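Reviving a Tired Leather Chair

Secondhand leather chairs come in two conditions: "nicely worn," and what arrives at your door. Mine came from a dealer called Tovier, who described it as having character. It had plenty. It also had a smell.

Before you buy anything in a tin, find out what kind of leather you have. Put a drop of water on the underside of the seat. If it soaks in and darkens, the leather is unfinished and you should go gently. If it sits there looking smug, there's a protective coating and you can relax a little.

Vacuum first, with the soft brush, and get right down into the seams. Then mix a small squirt of mild soap into lukewarm water.

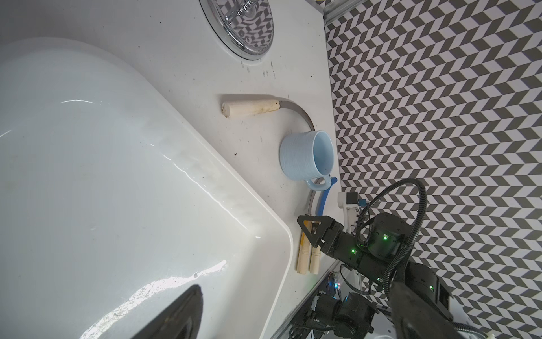 A white basin set into a flat white countertop.

Wring the cloth out until you think it's dry, then wring it again. Wipe one panel at a time, arms last, as they're always the filthiest. Go over each panel with a second cloth and plain water, and leave the chair overnight, well away from the radiator.

Now look at the wooden parts. My friend Kamala Pai restores old things with handles and will tell you at length that bare wood drinks oil and varnished wood doesn't. She's right, annoyingly.

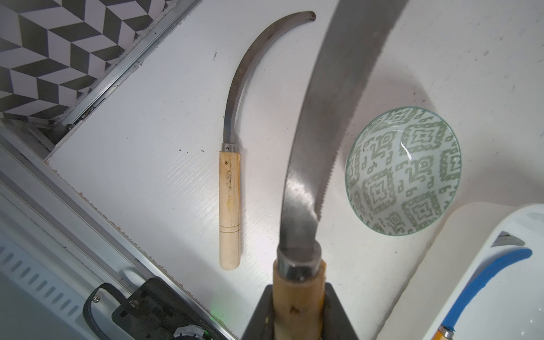
Sickles with curved steel blades, one with a pale wooden handle.

On bare wood, rub in a thin coat of linseed oil, wait 20 minutes and wipe off every trace. Spread the oily rags flat outdoors to dry — balled up in a bin, they can set themselves on fire.

Conditioner comes next. Use half what the label suggests, work it in with small circles, and buff after an hour. 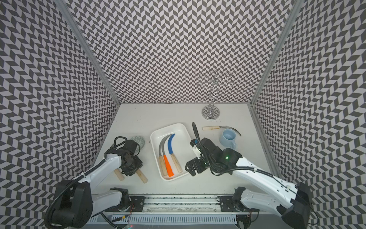 If the leather still looks thirsty the next day, give it a second thin coat. Two is the limit. I once went to seven on a footstool, and it held on to trousers like flypaper until July.

Loose screws can wait until the end. Snug them up by hand and stop when they stop.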